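Swim Coaching 1, Belosdale: Notes for Session 4
Kickboards, pull buoys and fins

Okay, so last time we ran out of pool time before I got to fins, and a few of you asked me afterward which ones to buy. Short answer: don't buy anything yet! Borrow from the bin for a couple of weeks and see what your ankles think.

Kickboards first. I like a small board for kids (the big ones push their shoulders up and then they kick from the knee, and we spend all of October fixing it). Hands on the sides, chin in the water, eyes down between breaths. If a swimmer's hips sink, take the board away for a length and let them kick on their back.

Pull buoys go high between the thighs. Corina Mayrhofer asked about using one at the ankles instead, and yes, you can, but it's a lot harder and I'd save it for people who already hold a good line.

Now fins. Short blades for nearly everybody. Long blades feel great and make you fast, but the kick gets slow and lazy, and that's the habit that stays when the fins come off. Fit should be snug with no pinching at the heel. Heel rubs mean a half size up or a thin sock.

A set to try with your practice group, 500 yards total:
100 easy swim
100 kick with board
100 pull with buoy
100 swim with fins
100 easy, no gear

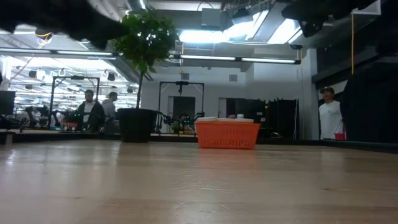
Keep the rests short on the kick and a bit longer after the pull, and write down how the last 100 felt compared with the first. Bring those notes next time and we'll start on paddles.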